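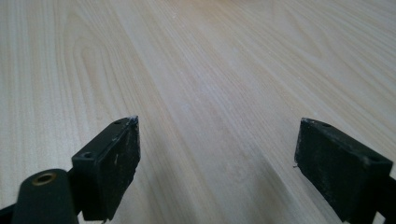

Tabletop, light wood grain

Ticket status: Open – awaiting distributor
Venue: Plimetti Cinema, Screen 4
Title: Werkel (feature, 90 minutes)

The subtitle track does not load at the Tuesday preview. Reel 2 plays with sound and picture only. The file was ingested again from the Saxena drive with the same result. The Evum server log reports a missing font file. A corrected version has been requested from the distributor. Screen 2 is not affected.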